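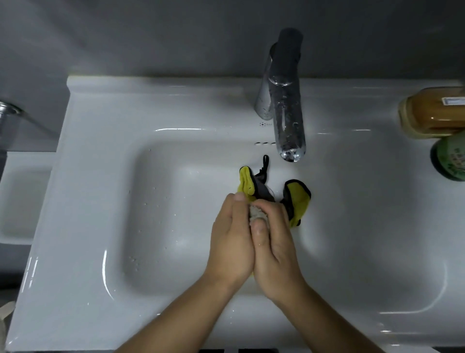
Zerkileck Task Kit Review: Teaching a Robotics Club to Think About Laundry

I help run the after-school robotics club in Leckie, and if you've ever helped with one of these you know how the year goes. Everybody wants to build an arm on day one, and by February you have an arm that waves very nicely and a roomful of kids asking what it's for. So when Gilmar Lacerda, who teaches shop down the hall and shares the club with me, came in with a catalog from Pemance folded open to the Zerkileck Task Kit, I was ready to listen (and a little bit ready to say no, because the kit is $317 and our budget is mostly bake sale).

We bought it anyway, and I'm glad we did, though I have some complaints and I'll get to those.

What you get for the money is mostly paper, and I want to say that up front so you don't open the box and feel cheated. There's a big stack of motion cards with words on them like grip, press, turn, release and wait, plus two folding boards for laying the cards out in order, a teacher's book, and a little program for the laptop that turns a finished board into a chart. No motors at all! The idea is that students choose a chore, watch a person do it, and break it down into moves a robot hand would have to make. Only after that do they go near a machine.

Our group of three older students chose washing small clothes by hand in the sink. I tried to talk them into stacking cups, which is what the book starts with, and they wouldn't hear of it. The assignment for the first stage is plain enough: watch the hands, say what each one is doing, put down a card. They got stuck almost right away, and happily so, on the word "rub." Is that one hand moving and the other holding still, or both? Does it count as a grip if the cloth is bunched up between your palms?

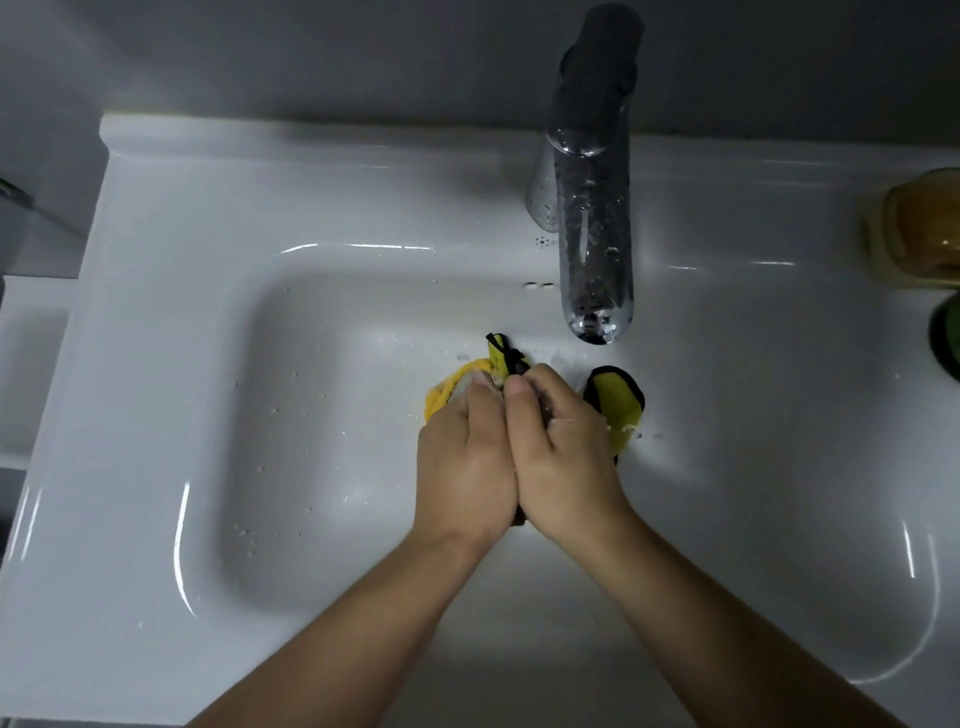 Squeezing and rubbing the yellow fabric between both hands, with a few specks of foam on the fingers.

The cards don't do well with this sort of thing. Nearly every one assumes a single hand and an object that keeps its shape, and cloth will not keep its shape for anybody. The kids ended up writing their own cards on the blanks, and we ran through the blanks in one afternoon. I wrote to Pemance about buying more and got a friendly answer back saying they only come with a whole new kit. I'd call that my biggest complaint. We're cutting up index cards now, which work fine but slide around on the board.

The teacher's book I like very much. Whoever wrote it has stood in front of a class. There's a chapter on arguing politely over card order that I've since used with my own family, and the suggested times are generous enough for a club where half the kids have to leave early for the bus.

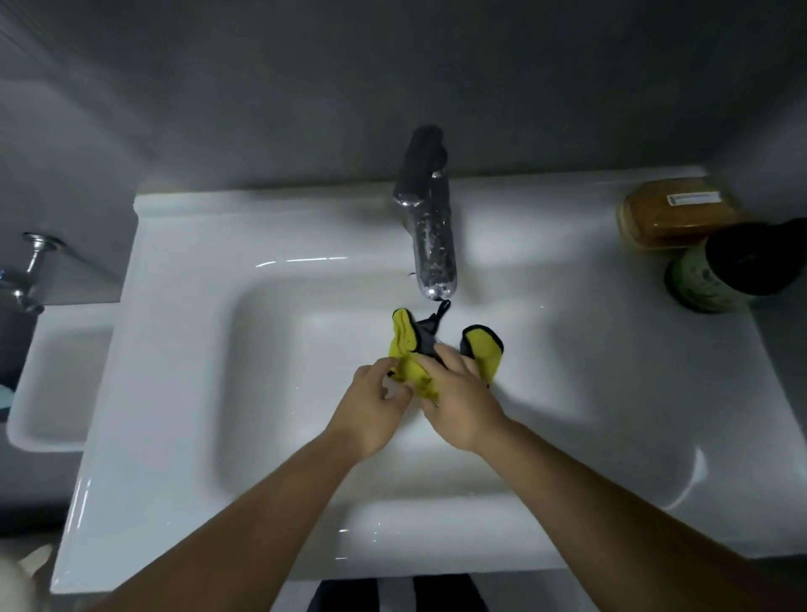

The second stage asks students to list what a robot would need to notice before it makes a move, and for my money it's the best part of the kit. It gets them to slow down. My three went through the chore all over again with this in mind and came back with a page of questions about where a gripper could take hold. The one they were proudest of had to do with the thin black loop sticking up from the top of the piece, toward the faucet: would a camera take it for a handle, and would a robot try to pick the whole thing up by it? They also added a "stay clear" card for the soap dish and the green container over on the right, and the book had a spot on the board for exactly that kind of card, which pleased them no end.

The laptop program is just okay. It makes a clean chart and it prints without a fight, but you can't put two moves side by side, so anything done with both hands comes out looking as if the hands take turns. Gilmar wants to draw ours over again on the shop whiteboard before we take it to the Udesia student showcase, and he's probably right.

Would I buy it again? Yes, for middle school and up, and for a club that already has some sort of arm in the closet. If yours is just starting out and the kids are itching to build, get them building first and save this for the second year. And pick up a pack of index cards while you're at it.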